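How to Report Suspected Illegal Logging (and Get Somebody to Look at It)

Posted September 27, 2025 in Woods & Water

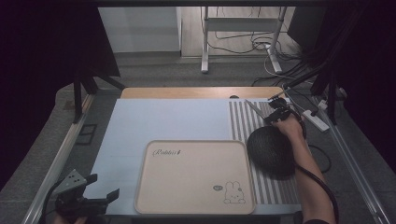
A rabbit tray on the table, with a striped mat to its right.

I've lived on the edge of the Mersha woods for 14 years, and last April I found fresh stumps on a public slope where I was pretty sure there shouldn't be any. I had no idea who to call. I phoned the wrong office twice, sent an email that was mostly me being upset, and heard nothing for weeks. My second try went a lot better, so let me walk you through what I do now!

First, find out whose land it is

Most cutting is perfectly legal, so start with the map. Our county has a parcel viewer on its website, and yours probably does too (search your county name plus "parcel map"). Click the spot and write down the parcel number. Mine was parcel 3343, on the Clalholm side of the creek, and having that number in the email made a huge difference.

If it's private land, the owner may have every right to cut. If it's your land and you didn't agree to any cutting, that's timber theft, and you can go straight to the sheriff. If it's state, county or federal land, keep reading.

Check for a permit or a sale

Public agencies sell timber all the time. Look for a list of active timber sales on the agency's site, or just call the district office and ask, "Is there an active sale or a firewood permit area at this location?" You don't have to accuse anybody of anything. I was told to look for paint on the trees and flagging tape along the boundary, and it helps to mention whether you saw either one. What the colors mean changes from agency to agency, so ask before you decide something looks fishy.

Write down what you saw

Do it the same day if you can. My notes usually have:

The date and time I was there
How I got in (road name, gate, trailhead)
A map pin or coordinates from my phone
How many stumps, and how wide across
Tire tracks, drag marks, piles of limbs
Any plate number I could read from the road

Stick to what you saw yourself. "Two trucks at the gate at dusk" is useful. "Those guys from Brostalgate again" is gossip, and it can land you in trouble (ask me how I know). For photos, put something of known size beside the stump. I use a folding ruler, but a boot works fine.

Please don't walk up to a crew

If there are people working, leave. Don't block the road, don't film in their faces, don't move logs around. If you hear saws at night on public land, call the non-emergency line from your car once you're well away, or 911 if anyone threatens you.

Send it to the right office

On state land, that's usually the forestry department's enforcement people. On national forest land, it's the ranger district. County land was the tricky one for me, and the clerk's office finally pointed me to the parks desk. I keep the email under 200 words, with the parcel number in the subject line and the photos attached. Ask for a case or reference number. If you'd like to stay anonymous, ask how that works before you give your name, because some places treat complaints as public records.

Follow up

I wait 7 days, then call with the reference number in hand. If they tell me it's being looked at, I ask when I should check back and put that on the calendar. After almost a month of nothing, I'd write to your county or state representative and copy the agency. The folks over in Cunia did that over a washed-out haul road and got a site visit.

You may never hear how it ends, by the way. Open investigations stay pretty quiet. Mine got a one-line reply saying the site had been inspected, and a new lock on the gate.

If your county does it differently, leave a comment and tell me which office picked up the phone. I'd like to add a list to this page.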